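Club news > People > Kit and laundry

Bríd Fitzgerald has looked after the kit at Vulto basketball club for eight years. She washes 28 sets after most games and folds them at home in the evening.

"The shorts are the awkward part," she says. "People roll them up inside the jersey and they come out of the bag as one lump."

She separates the two first, then lays the jersey face down and brings the sides in. The shorts are halved and go on top. She prefers a sofa seat to a table. "It's the right height if you're sitting on the floor, and the cloth doesn't slide."

Walter Ríos, who coaches the under-16s, used to hand out kit from one big sack. Since April each player has had a folded set. "It saves us a good bit of time before a game," he says.
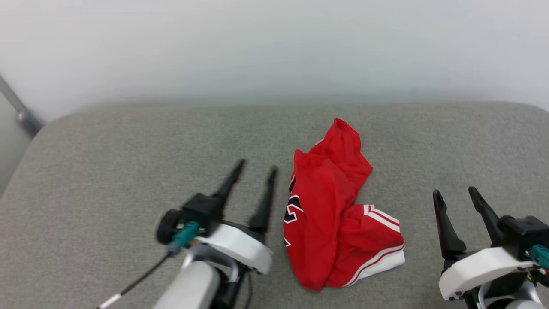
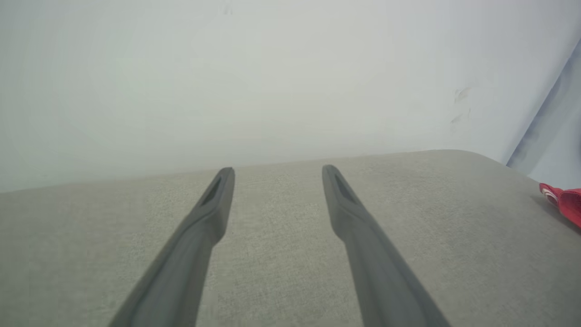 Does she iron any of it?

"I don't, the heat is bad for the numbers. I fold it once it's dry and leave it at that."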